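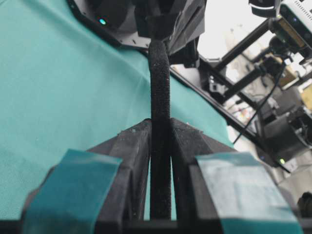
Fuzzy things are my weakness, and this month's gallery page is where I get to go on about them! If you're new here, I make soft toys and odd little costume bits from a bench in my spare room, and Tornwood is the name I sell them under at the markets. I've had a teal phase going since May (my favourite colour, and yes, the curtains match). You don't really get how much fluff and fleck a black piece has until it's up against a teal-green cloth, and then all those little speckles and fibres catch the light and it stops being plain old black. I love the slight curve up towards the top, too. That's a tail, if you ask me. Or an antenna. Or the handle on a very fancy basket.

A few people at the last market asked what I do with black, seeing as the stall is mostly brights. Heaps! Spider legs, cat tails, eyebrows for grumpy bears, and one moustache that I'm still proud of. I like anything finger-thick for tails because it looks right on a cat you can hold in two hands. Skinnier stuff I save for whiskers.

Black does pick up every bit of lint in the house, mind you. I keep a sticky roller in the drawer and go over each toy before it gets bagged, then again on the stall when I've had my jumper on all morning.

The Shirima bears are nearly sold out, 3 left, all grey. Skuletik the spider will be back once I've finished his legs, and he'll be $2 more than last time, sorry, the stuffing's gone up. Custom tails are fine too, just tell me the colour and how long you'd like it.

Posted February 2019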